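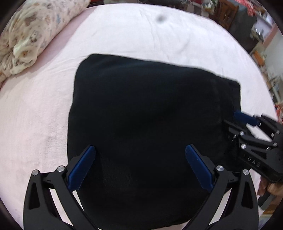 Sharing folding work with a machine goes best when the people who already fold are in on it from the first morning. We learned this at Truvthorpe, the linen service where I run the finishing room, when the Plindell folding line came in last May. Start with one awkward piece and practice on it! Black fabric on a pale pink sheet is a great first choice, with the dark edges so easy to follow, and lifting it by one corner shows you right away how the rest wants to hang.

Step 1. Sort before you feed.
Put flat pieces in one cart and anything puffy or odd-shaped in another. The line loves flat. Odd shapes stay with your hand folders.

Step 2. Run a small batch.
Feed 12 pieces, stop, and check the corners together. Fix the settings now, while the stack is small (so much easier than refolding 200!).

Step 3. Trade places.
Two people work the line, one feeding and one checking. Swap every hour. Our folders like the checking spot best, and their eye for a crooked hem is still what decides a good stack.

Step 4. Write it down.
Keep a notebook by the stop button and note every jam, with the fabric and the setting. Ours filled six pages in the first week, and we still look things up in it.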